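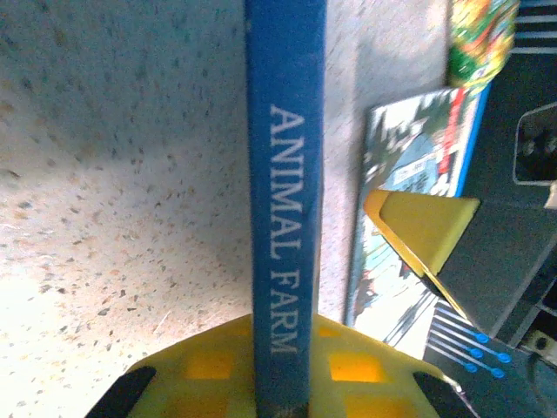

How do robots pack a bag?

A school bag is hard for a robot. Cloth bends and flops. Books are stiff, and no two are the same size. At Ellside, a packing shop, people used to fill every bag by hand. In February the shop began giving part of that work to a pair of robot arms. Each arm has a gripper, a kind of hand that opens and closes.
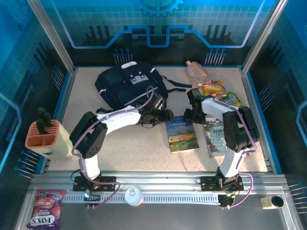 One packer said her wrists used to ache by lunchtime, and that she now worries more about learning the new screens. Both things are part of the change. The shop has 30 packers. Of these, 24 took a course in running the arms.

What do people do now?

They choose what goes in each order. They check zippers and look for torn pages. They stop the arms when something slips. 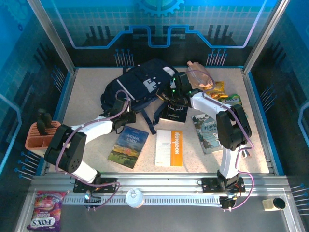 Some jobs did go away. Two packers moved to the repair desk, and one left for another company. The others still pack by hand on busy days, when 84 bags may be waiting by noon.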